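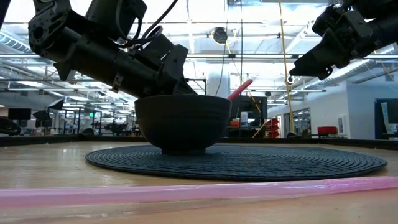 Re: Soup swap in March

On Tuesday, January 19, 2021, Soledad Sorensen wrote:
> Could we agree on portions before anyone starts cooking?
> Last time I made enough for 19 and took most of it home.

I remember it well, Soledad - your lentil fed my freezer until summer. Can we say five portions each, in tubs with lids that fit? Labels too, please. I once defrosted what I took for leek and potato and sat down to a bowl of custard.

Doorstep drop-off again, and I'll bring the ladle back to whoever owns it.

Petra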